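The Corkness Path: Tunnel and Cutting

Gallery

The Corkness path follows the bed of an old quarry line between the Rurnico road and the Omel side of the hill. The rails were gone long before most of us moved here, and for years the route was a muddy track that people used to walk dogs. It was paved in stages. The last stage, the stretch through the cutting, is the one most visitors come for now.

This page is for people who are thinking about walking or riding it and want to know what the ground is like. It covers the tunnel and the cutting. The river section has its own page, and so does the parking at both ends. Notes are by Yuzhen Meng, with additions from people who wrote in.

Length, end to end: 446 chains on the old quarry map, which is how the line was always measured. The posts along the way use the same numbers, so post 24 is 24 chains from the Corkness end and post 70 is 70 chains. If you call for help, give the post number.

The tunnel

The tunnel is straight, so you can see daylight at the far end before you go in. It is still dark in the middle, and your eyes take a while to adjust, especially on a bright day. Bring a light. A bike light or a phone will do, and it also lets people coming the other way know where you are. Keep to the right and get off your bike if there are children or dogs inside.

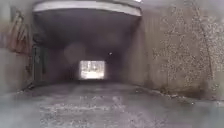
Sydorenko wrote to say that the sound is what surprised him most: he heard two people talking as if they were next to him, and they were still outside the other end. He also asked whether horses are allowed through. They are, but riders are asked to dismount and lead them, and to call out before they enter.

A few more things about the tunnel that people ask:

It is open day and night. There is no gate.

It stays cool in summer. Some people bring a jacket just for this part.

Water comes through the roof after a long spell of rain. It is a drip and you will not get soaked, but the floor can be slick where it lands. In a hard winter the drips freeze, and a notice goes up at both ends asking people to use the road over the top.

The phone signal drops inside and comes back once you are out in the open.

The cutting

The cutting is quiet. The banks keep the wind off and most of the road noise too. When the leaves are down you see a good deal more sky than you do in summer, and the path feels wider than it is. The bend is gentle enough that you hardly notice you are turning.

The surface is asphalt, with no painted lines. Strollers and wheelchairs manage it well. Walkers and bikes share the whole width, so if you are on foot it helps to pick a side and stay on it. Bikes should ring a bell or say something before they pass – a lot of people walk here with their hood up.

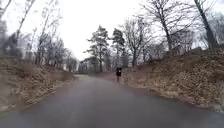

The banks

Please stay off the banks. They look solid, and in places they are, but under the leaves and dead grass the soil is loose and it slides. Every person who climbs up brings a bit more of it down onto the path. There is a set of steps at post 70 if you want to get to the woods at the top.

The grass is cut once a year, in September, after the flowers have set seed. What you see through the winter is left on purpose. Wrens and voles use it, and it holds the soil together better than bare ground would. Primroses come up through it in spring, mostly on the Omel side.

The trees along the top are checked every winter. If a branch is down across the path, send us the nearest post number and say whether a bike can get by. A photo helps but is not needed.

Wet weather

The path drains slowly in the cutting and it can stay damp long after the rain has stopped. Wet leaves are the main problem. A work party clears the worst of them on a Saturday late in the fall, and after that it depends on the wind. Road tires are fine if you take the bend slowly. On foot, any shoe with some grip will do.
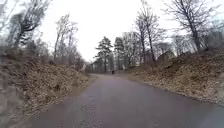 Last winter was the first one where the leaves got cleared before the first frost, a reader named Omar wrote, and it made a real difference on the morning ride to work. He would still like to see a grit bin at the Rurnico road end. We have passed that on and will update this page when there is an answer.

Getting there

The nearest bus stop is at the Corkness end, 2 minutes on foot from the first post. From the Rurnico road there is a ramp with a handrail. It is steeper than anything on the path itself, and wheelchair users may prefer to start from Corkness.

There are no restrooms and no drinking water between the two ends. The café on the Omel side closes at three in winter.

Corrections and new notes can be sent through the contact form. Please include the post number.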